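Ticket: Cleaning fee showing twice on longer stays
Opened by: Yuk-lan Ho, Birkside (4 units)
Status: Waiting on Andico support
31 May 2025

Hi there, and thank you for picking this up so quickly! I'll try to give you everything at once so you don't have to keep writing back to me.

A guest wrote this morning asking why her quote for 16 nights in August had two cleaning fees on it. I thought she must have misread it (no offense to her, she was lovely), but I went through the booking page myself and there they were, one under the other. It only happens when the calendar comes over from Wornovance. If I type the dates straight into Andico, the fee shows up once, as it should.

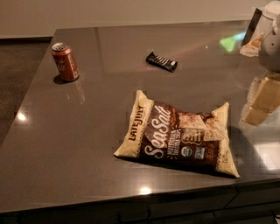
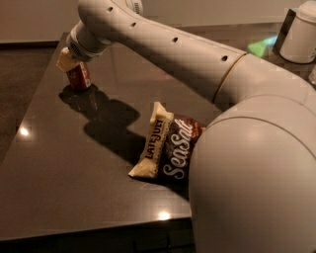 Things I've tried so far: turned the sync off and on, cleared the browser, and took the fee out of the Cheng unit and put it back in. That last one helped for an hour or so and then the second fee came right back. I haven't touched the other listings, as I'd hate to make more of a mess for you.

Reply from support: Thanks, Yuk-lan. Could you tell us the total the guest saw, and whether a weekly discount is switched on?

Yes, it is on! Her total said $1,000 over the payment page's $499 deposit, which didn't look right to me either. I've asked her to hold off paying until I hear from you.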